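Reprise de la cellule ce mois de juin, après une longue pause, et quel plaisir ! J'avais promis de raconter l'entretien du petit KUKA orange, alors voilà où j'en suis.

Premier chantier : le bac. À Umdale, il bougeait de quelques millimètres dès que la pince frottait une paroi, et toutes mes positions de prise étaient à refaire (j'y ai laissé deux soirées entières…). Maintenant il est bridé sur sa planche avec des serre-joints, et je vérifie le serrage avant chaque série. C'est bête, c'est gratuit, et ça change la vie !

Deuxième chantier : le faisceau. J'ai repris tout le passage des câbles au-dessus du bras, puis j'ai fait tourner les axes un par un, à 7 % de la vitesse, une main sur l'arrêt d'urgence. Ce qu'on cherche, c'est une boucle assez ample pour que rien ne tire quand le poignet pivote, mais pas au point d'aller accrocher le bord du bac. Pareil pour les tuyaux de la pince, en plus délicat : trop courts, ils forcent sur les raccords ; trop longs, ils traînent sur les pièces.

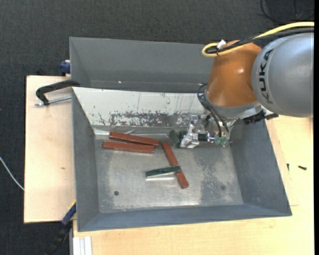 *La pince au fond du bac, près des barres. Les tuyaux noirs redescendent vers l'outil, avec les deux petits raccords verts à côté.*

J'adore cette étape. On descend doucement, on s'arrête, on se penche pour regarder ce qui reste de place sous le doigt, on note la hauteur, on remonte. Et on recommence avec une barre de travers, puis avec deux barres l'une sur l'autre, et là ça devient vraiment amusant. Le fond en tôle nue complique un peu la vision à cause des reflets. J'ai essayé 400 lux, puis 315 : à 315 les contours sortent bien mieux chez moi.

Côté pince, la routine tient sur un bout de papier :

- chiffon sec sur les doigts, sans dégraissant
- contrôle des vis de fixation au tournevis dynamométrique
- écoute des raccords sous pression, atelier silencieux
- dix ouvertures et fermetures à vide

Dernière série hier soir : 71 prises avant le premier raté, une barre coincée contre la paroi. Je suis ravi ! Il me reste à revoir l'approche le long des bords, et à ranger mes vis dans une vraie boîte. Le programme de dépose viendra ensuite, j'ai déjà commencé à dessiner le support.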